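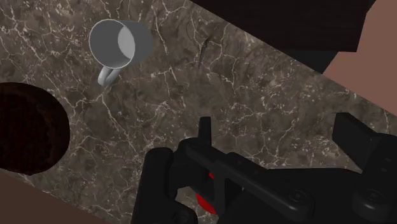

We passed 250 mug demos this month and I am way too happy about it! When I started the Clulel project in March I figured I'd need a few dozen runs, mostly to see if the policy could learn anything at all. It did, sort of, and then I got greedy.

The job is simple: find the mug, get the fingers around it, lift. I drive the simulated arm myself, and every run gets a new mug position and a new countertop. The marble ones are my favorites, because all that veining gives the wrist camera a hard time (a plain gray mug on busy brown stone is a lovely test).

Two things I changed lately. The handle now starts out pointing any which way – my early demos had it in nearly the same spot every time, and the policy got lazy. And I stopped throwing out the clumsy runs. If I come in crooked, back off and try again, that goes into the set, and recovery has gotten so much better for it.

Still on the list: 4 more kitchens in Clidbridge, my scene pack, and a fix for the Grukex exporter, which keeps dropping the last second of each run. I'll post the training curves once that's sorted out.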